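Paver stone rocks every time I step on it

My back path has one concrete paver that tips like a seesaw. I've lifted it 2 times and thrown sand under it. It sits fine for a week and then goes right back to trying to kill the mailman. Do I have to redo the whole path?

Posted 29/10/2022

marshgate4
Buy a new one.

Vanderleia Quintana
Please don't buy a new one, the paver is innocent. What's under it is the problem. Lift it out, scrape away every bit of that sand, and look for a root or a soft spot. Mine had a root fat enough to have its own mailing address. Cut it, dig down 4 inches, tamp in crushed gravel, then an inch of sand, and level it.
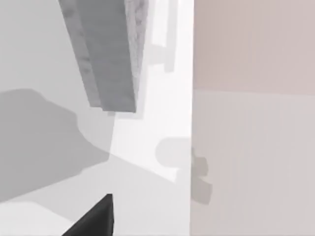 Tamp the gravel in two layers if you have the patience, which I did not, and so I did it over in April. Sweep sand into the joints when you're done.

old_path_1990
What she said, but check your downspout first. Mine emptied right beside the path and I blamed the gravel for years.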